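# Stage Changeover and Song Timing in Stadium Music Shows

Author: Hiu-tung Tsao
Submitted: 2022-11-06

## 1. Background

Music acts booked for sports events work under limits that do not apply on a normal tour. The grass has to be protected, the stage has to be rolled in and out, and the broadcast has a fixed slot. This report looks at how those limits affect the set itself: which songs are kept, how much of each is played, and where the spoken parts go.

The main case is the set played by the dance-pop group Urkura at the Wakton Cup final in April. The comparison case is the group's arena show at the Dorkier, recorded on the same tour with the same backing band. Using one act in two settings removes most of the differences in style that made last year's project hard to read.

## 2. Material

The Wakton set was taken from the full television broadcast. The Dorkier show was taken from the concert film. Fan clips were used only to check the parts of the changeover that the broadcast did not show, when it had gone to the studio panel. I collected 94 clips and kept those with continuous sound and a clear view of the stage carts. A clip with any cut in it was dropped, even if the cut fell outside the changeover.

Clips were lined up by sound. The stadium announcer's first word was used as the zero point – it is loud, has a hard consonant, and can be found in nearly every waveform. Distance from the speakers shifts the sound in clips filmed in the upper stands. Where the seat block was known, the shift was corrected. Where it was not, the clip was used for the order of events only.

## 3. Method

Each set was split into segments and marked as song, bridge, speech, or dance break. A segment starts at the first beat of new material. Crossfades were the main problem, and the rule adopted was that the outgoing song ends when its vocal ends. This makes the dance breaks look slightly longer than a listener would judge them to be.

Marking was done in Hermans, the free annotation program installed on the media lab machines. Its export rounds to whole seconds, so no result below is given in finer units. I marked both sets twice, with a gap of 10 days, and compared the two passes. The disagreements were all in the speech category, mostly shouted phrases over an intro. These were moved to "song" in the final version.

## 4. Results

The stage build at Wakton took 146 seconds from the first cart crossing the touchline to the first note. The crew was still locking the rear riser when the music began, and the dancers entered from the front for that reason or for a staging reason that cannot be separated from it.

The stadium set used 5 songs. None was played in full. Second verses were removed in every case, and the chorus was moved forward in the opener. At the Dorkier the same songs kept their album structure, with added dance breaks between them.

Speech was almost absent at Wakton. The only spoken segment covers the costume change, which at the Dorkier was covered by a band solo.

## 5. Limits

One act and two shows cannot support a general claim about stadium music. The concert film may also have been edited, and a shortened speech would not be visible in the waveform if the crowd noise was laid over it. The next step is to repeat the marking on a support act from the same final, using the same zero point. The marking sheets and the clip list are stored in the course folder under the project title. 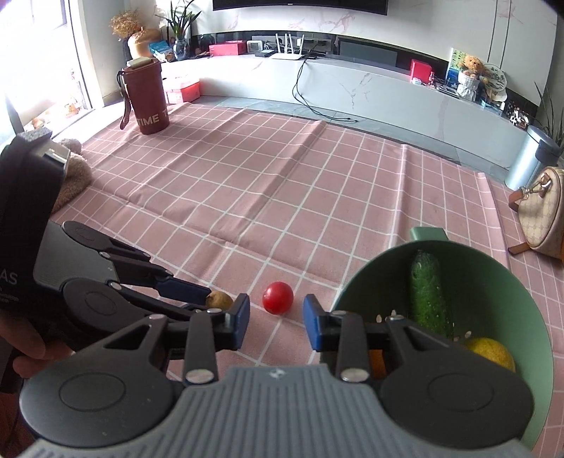
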